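Drolluta Home Help
Ask Browse Unanswered Members Sign in

Community > Floors & Furniture > Wood Floors

Filed under: wood floors, table legs, lofts and landings

White tables on a wood floor: leg pads, plant pots and slippers

Mahlet Assefa
June 26, 2020

We have an upper room with a wood plank floor, open on one side to a black metal railing at the stairs. I am trying to set it up so that the floor stops getting marked. There are two white tables placed end to end in the middle. They carry a few potted plants and small household items, and they get moved whenever the floor is cleaned.
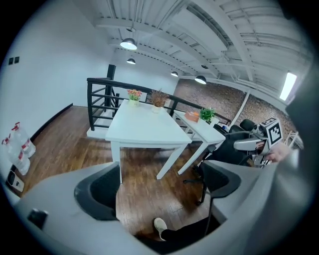
The front table is the larger of the two, 140 cm long. Its legs are square in section and the bottoms are bare. When it is dragged, the leg edges leave fine pale lines running across the grain. They catch a fingernail slightly, so I assume they are in the finish and not just residue. The narrower table is lighter and I have found no marks from it so far.

Three things I would like to settle:

1. Felt, rubber or hard plastic under the legs. The tables are moved often but never far.
2. Whether the plants can stay on the tables, given that water sometimes runs over when they are watered.
3. Slippers. They end up on the floor under and next to the tables, and people step on them or kick them along. I want a fixed place for them that does not block the way to the stairs.

The floor was finished before we moved in and I do not know with what. It is swept daily and damp mopped once a week.

Gemechu Sisay

Felt. Rubber can stain some finishes and you don't know what yours is. For the slippers get a rack.

Tekle Gebretsadik

I agree on felt, with some detail, as most of the trouble with felt comes from how it is applied.

Use pads cut square and slightly smaller than the leg. A pad that overhangs the leg will peel at the corner the first time the table is pushed. Turn the table over, wipe the leg ends with alcohol, let them dry, press the pads on and leave the table upside down overnight. Adhesive that is loaded immediately tends to creep sideways. The Vinero pads I bought in Britport were 3 mm thick and lasted well, but any dense felt will do. Soft craft felt compresses to nothing.

Felt picks up grit. Once a piece of sand is embedded, the pad scratches as badly as the bare leg did. Vacuum the pads at the start of each month and replace them when they look shiny or flat. Clear the tops and lift the tables with two people where you can, even with pads fitted.

On the scratches: if a fingernail catches, polish will only hide them for a while. Do not sand a small patch. Find out whether the finish is oil or lacquer before you buy any repair product. Put a drop of water in an out-of-sight corner and wait ten minutes. If the wood darkens, the finish is oil or is worn through. If the drop sits there, you most likely have a film finish — lacquer or something similar.

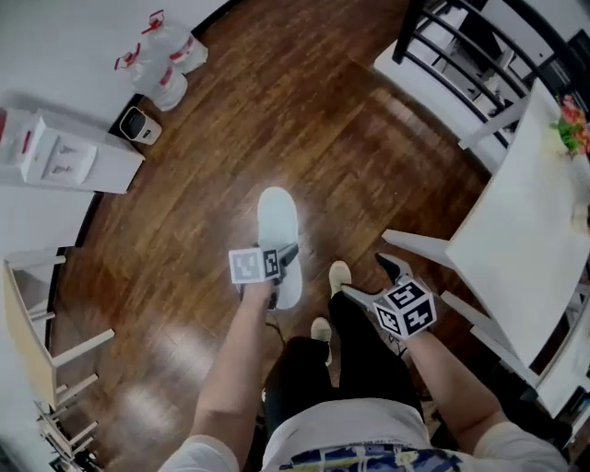 For slippers, choose the spot by how people walk and not by where there is free wall. In most rooms with stairs the right place is one step in from the top, on the side away from the handrail. A low tray with a lip is enough. Lay the pairs with the heels toward the wall, so they can be picked up by the heel when you sweep. Keep them out from under the tables — a slipper beside a table leg gets stepped on when somebody reaches across.

Also check the soles. A textured sole holds grit in the same way felt does, and it travels a good deal farther than a table.

Sverre Sjögren

Nothing to add on felt. On the plants, the tables are fine as long as each pot stands in a saucer that is wider than the pot. Glazed pots without a drain hole do not leak, but they drown roots. Water at the sink, let the pot drain for half an hour, then carry it back. I did this at our place on Gebremichael and had no more rings.

A dried plant needs no saucer, but it sheds. Dust from it ends up on the floor, so put it on the table you move least.

Mahlet Assefa

Thank you. The water drop sat on the surface, so it looks like a film finish. I have ordered 3 mm felt and will cut it to size. Tray for the slippers to follow when I have measured the space at the top of the stairs.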